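Bettwäsche, die bleiben darf

Ihr Lieben, der Oktober ist da und damit bei mir jedes Jahr dieselbe Aktion: Der Wäscheschrank wird ausgeräumt, und zwar komplett! Im Juli hatte ich es schon mal versucht, aber bei der Hitze wollte ich keine Winterdecke auch nur anfassen.

Diesmal habe ich mir vorher Rat geholt, und zwar bei Kirsty Dobson, die früher bei Omstead im Lager war und mehr Laken gefaltet hat als wir alle zusammen. Ihre Regel: pro Bett drei Garnituren, eine drauf, eine in der Wäsche, eine im Schrank. Ich kam auf 27 Kissenbezüge (für zwei Betten, ähem) und habe mich ein bisschen geschämt. 19 davon sind jetzt weg, die meisten als Putzlappen, die guten gehen ans Tierheim. Fragt da bitte vorher an, Daunen nehmen viele nicht.

Was sich bewährt hat: die ganze Garnitur in den eigenen Kissenbezug stecken, dann sucht man nie wieder das passende Laken. Und Spannbettlaken rolle ich inzwischen einfach, das Falten lerne ich in diesem Leben nicht mehr.

Bei den bunten Sachen bin ich übrigens weich geworden. Kinderkram, ja, aber so eine Decke mit Comicfiguren macht im November mehr gute Laune als jedes schicke Beige. Wascht sie auf links, dann hält der Druck länger!

Schreibt mir gern, was bei euch bleiben durfte.

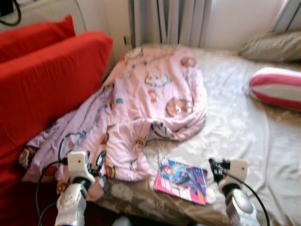
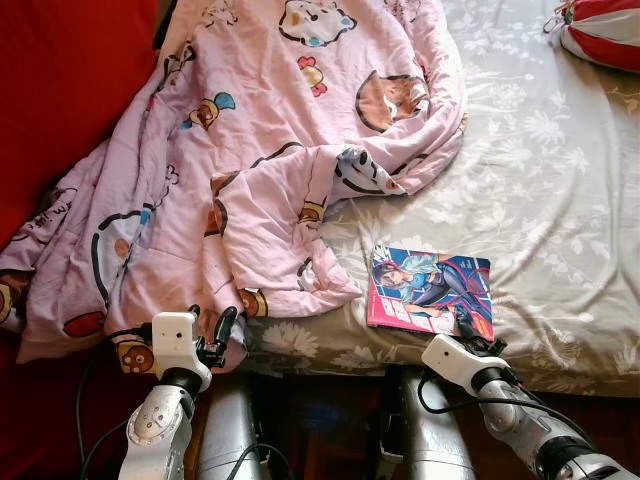
Rosa und zerknautscht: Bettdecke mit Comicmuster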